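Sodley Guest Rooms: Frequently Asked Questions

When can I check in?
From mid-afternoon. Arrive earlier and we will happily store your bags, but the room will still be having its floor mopped and would like some privacy.

How do I find you?
Take the Honduren road and ignore your phone when it tells you to turn at the quarry. Plenty of guests have met the quarry.

Is breakfast included?
Yes, if you book direct. The bread comes from Michalík, across the street, and sells out to people who get up earlier than you do.

What are the beds like?
Firm. Every bed gets a bedspread, which you are free to fold up and put on the chair - most people do. Extra blankets are in the closet. 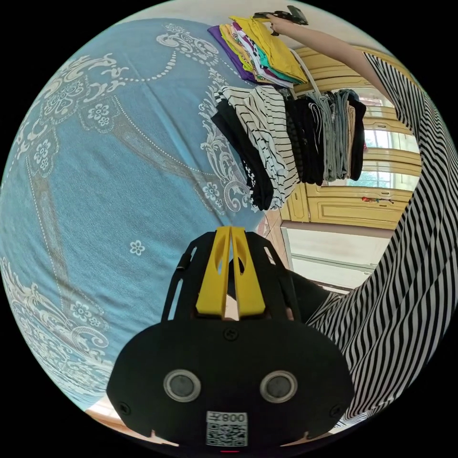
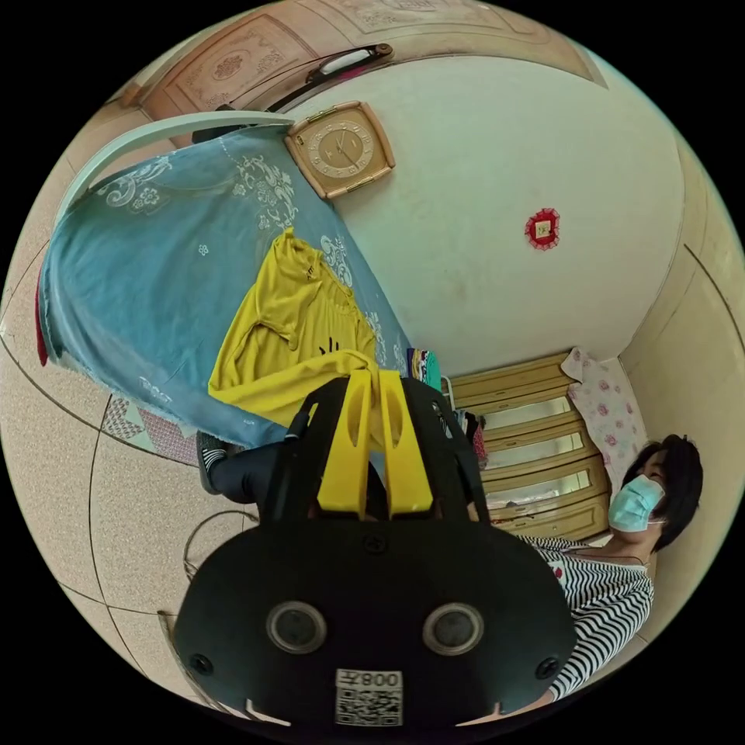
The light blue bedspread with the white pattern.

Can I get a room with no stairs?
We have 2 on the ground floor. Ask when you book, as they go first.

Is there parking?
There is a yard behind the house. It was laid out for smaller cars and more patient drivers.

Do you take dogs?
Yes, well-mannered ones. Owners are held to the same standard.

What if I need to cancel?
Cancel 60 hours ahead and you pay nothing. After that we keep the first night. December bookings are paid in full up front.

Is the Wi-Fi any good?
It's fine downstairs. Upstairs it has moods. The password is on the card by the door.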